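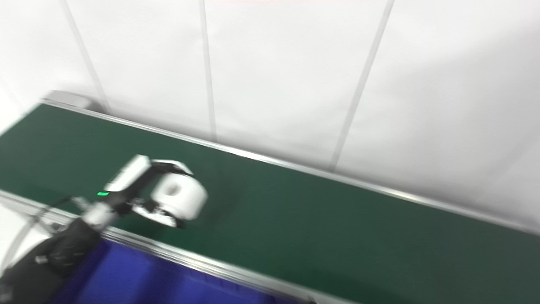 Warkwood Packing Room: Conveyor Gallery

Page updated May 12, 2023. Layout and notes by Leonardo Mazza; belt work by Nazareno Cirillo.

The packing room at Warkwood was refitted last August. The old roller table came out and a flat belt conveyor went in against the paneled wall. The Piditz line next door was left as it was. This page records the belt side of the room for anyone planning a similar layout at the Dillitz site.

Belt and rails
Green belt, matte face, aluminum rail on each long side. The wall panels are smooth and white and wipe down with a damp cloth. Rail bolts are checked every 200 hours of running time. Belt tracking is checked at the same stop and adjusted at the tail end only.
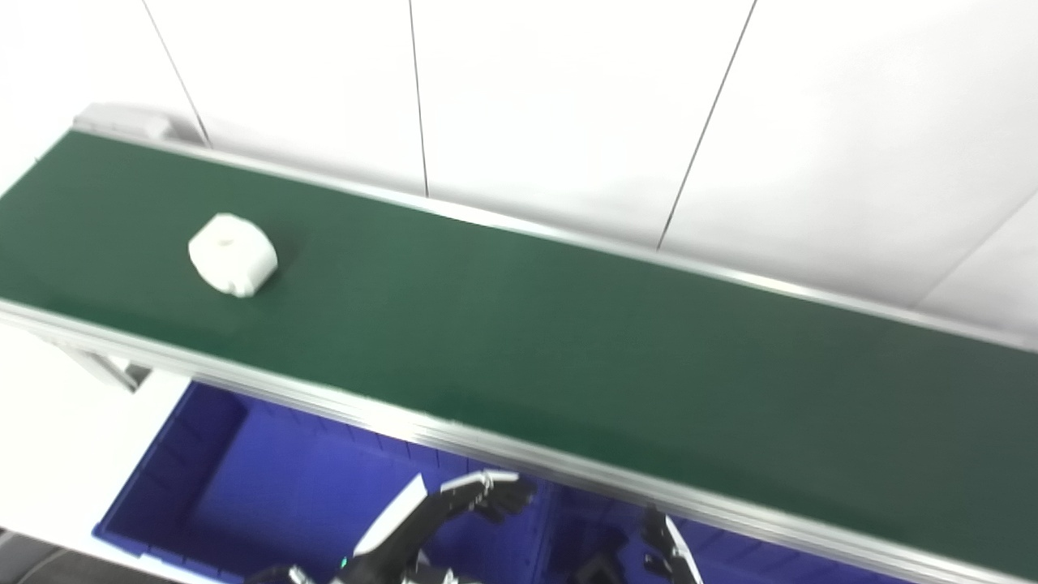 Single-item spacing is the rule for soft goods on this line. Items that touch tend to turn on the belt and reach the packer at the wrong angle. The white, rounded piece toward the left end has the belt to itself, with the green surface clear to its right. The blue plastic bin sits below the near rail, low enough that its rim stays out of the way of the belt. Bins are swapped at 20 pieces for soft goods and at 135 for small flat parts.

Related pages
Vitale bin sizes and stacking limits
Belt cleaning, sheet 247
Dillitz floor plan, draft

Corrections to the bin counts go to Nazareno Cirillo. Layout questions go to Leonardo Mazza.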